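Grurkent

A plain-text care label and wash log format, with a small command-line tool to read it.

Current release: 8
Maintainer: Phong Ung
Last updated: Tuesday, December 31, 2019

What this is

Grurkent is a way of writing down how a piece of clothing or gear should be washed, and what has been done to it so far. Each item gets one text file. The file holds the care instructions from the sewn-in label, anything the maker says on paper or online, and a dated log of washes, repairs and re-proofing.

The tool reads a folder of these files and answers simple questions. Which items can go in the same load? Which ones are due for re-proofing? Which ones have gone the longest without a wash?

It started as a spreadsheet for a hiking club gear closet. The labels on older items had worn blank, and people were guessing. The spreadsheet got hard to merge when two people edited it, so the records moved to text files under version control.

What is in the repository

items/ – the sample records, 100 files, one per item
schema/ – the field list and allowed values
tool/ – the command-line program
docs/ – longer notes on fabrics and on how the load rules were chosen
tests/ – test records, including broken ones that should fail

The sample records come from the club closet. Names of borrowers have been taken out. Item numbers were reassigned in May, so they will not match any older copies you may have.

Installing

You need Python 3.6 or later. There are no other requirements.

Copy the repository to your machine, change into the folder and run:

python setup.py install

On some systems the command is python3. If you do not have permission to install system-wide, add --user to the end.

To check that it worked:

grurkent check items/

You should see a line saying that all records are valid. Warnings about missing label text are normal for the sample set.

Record format

A record is a text file in UTF-8. Each line has a field name, a colon and a value. Blank lines are ignored. Lines that start with # are comments.

Required fields:

id – a short code, letters and digits only
type – jacket, pants, bag, strap, liner, cover or other
fabric – main fabric as printed on the label, or unknown
max_temp – highest wash temperature in degrees Celsius, or unknown
color_group – light, dark, bright or mixed

Optional fields:

coating – none, wax, dwr, pu, silicone or unknown
spin – normal, reduced or none
dry – line, flat, tumble_low or none
closures – zippers, hooks, buckles, ties or none
loose_parts – yes or no
notes – free text, one line

A short record looks like this:

id: J014
type: jacket
fabric: nylon
max_temp: 30
color_group: bright
coating: dwr
spin: reduced
dry: line
closures: zippers
loose_parts: no

Log entries go after the fields, below a line that says log. Each entry has a date, an action and an optional comment. The actions are wash, spot_clean, reproof, repair and retire. Dates are written year first.

How loads are built

Run grurkent load with a list of ids, or with --all to use every item in the folder. The tool sorts the items into groups using these rules, in this order:

1. Items marked unknown for max_temp are treated as 30.

2. Items with a wax coating are never put in a machine load. They are listed separately for hand cleaning.

3. Items go with others in the same color group. Mixed items get their own load unless you pass --allow-mixed.

4. Items with hooks are kept away from items with mesh or knit fabric.

5. Items with loose_parts set to yes are flagged. Long straps should be tied up or put in a mesh bag before the wash, and any buckles closed. They also need a second look at the door, where a strap can get caught between the door and the gasket.

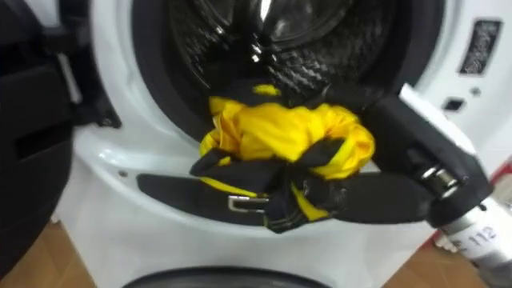 6. The load is cut off at the weight limit if you have set one. The default is no limit.

The rules are deliberately cautious. You can turn most of them off in the settings file, but rule 2 cannot be turned off.

Settings

The tool looks for a file called grurkent.conf in the folder where you run it. The most common settings are:

weight_limit – in grams, no default
wash_interval – days of use before an item is listed as due
reproof_after – number of washes before re-proofing is suggested, default 8
temp_unit – C or F, affects display only

Known problems

The tool is slow on large folders. It reads every file each time it runs. At around 1000 records you will notice the wait.

Labels that give different instructions for the shell and the lining are not handled well. For now, use the stricter of the two and put the rest in notes.

The Matoušek importer, which reads the old spreadsheet layout, drops comments longer than one line. Check your notes fields after an import.

Sorting by last wash puts items with an empty log at the end. They should be at the top. There is an open issue for this.

Related projects

Lallum is a viewer that turns a folder of records into printable tags. It reads release 8 files without changes.

Viner is a fork with added fields for boots and other footwear. Its records will load in Grurkent, but the extra fields are skipped with a warning.

Contributing

Corrections to the sample records are welcome, and so are new ones. Please copy the label text as it is printed, even if you think it is wrong, and put your own opinion in notes. Run grurkent check before you send anything in.

For changes to the load rules, open an issue first and describe the item that was sorted badly. Attach its record if you can.

License

The tool is under the MIT license. The sample records and the docs folder are in the public domain (CC0).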